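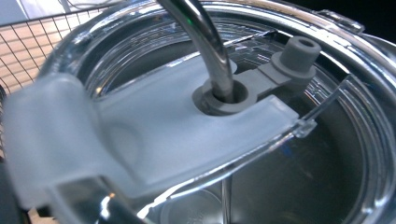
Cervantes Reading House
Progress report on the shared kitchen corner, second period
To: the small grants office, Flultance

With this report we inform you about the work on the kitchen corner between June and August. The first report described the walls and the electricity, so I will not repeat these points. Now the main part is the furniture and the small things for drinking and eating that people use during the reading hours.

Tables

The four tables from Brarnetti arrived in June. We chose the light wood because the corner gets little daylight in the afternoon, and the darker sample made it look smaller. The grain is quite lively, with long wavy lines, and two of our members were afraid that it would look restless. After the first weeks I did not hear this anymore. The finish has a soft shine, and a damp cloth is enough for the daily cleaning. We ask everybody to wipe a table when they leave it, also if they only had a glass of water. The card with this request hangs next to the sink.

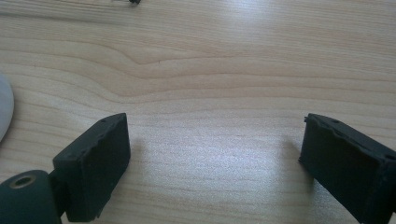

One member of the evening group asked us to put tablecloths on all of them, saying that good wood should be protected from the beginning and that a ring from a hot cup will never come out again. We discussed this in July. Cloths must be washed and ironed, and our machine is already busy with the towels, so for the moment we decided for cork coasters. They are kept in the drawer under the kettle. If we find marks before winter, we will discuss it again.

Dishes and containers

From the budget line of $344 for small equipment we have spent $197. This covers mugs, two wire baskets, clear plastic containers and the coasters, all bought from Cerach. The mugs are white ceramic, so a missing one can be replaced without looking for the same pattern. The baskets were planned for bread, but people began to put their keys and tea bags in them, and we let it be like this.

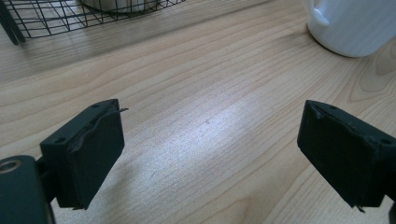
The rest of this line should stay for the replacement of broken pieces and for a second drying rack. The present rack is too short when a whole group has eaten together, and the wet dishes then stand on the window sill.

Use of the corner

Our sign-up sheet shows some 200 visits in this period. The morning hours are still weak. In the evening the places are often taken before 6:30, and a few people carry their chair in from the reading room.

Open points

The shelf above the sink is delayed, as the wall there needed longer screws than we had ordered. The supplier promised them for September. We also ask for your permission to move the unspent part of the electricity line to the shelf. The receipts are in the attachment, in the same order as the budget.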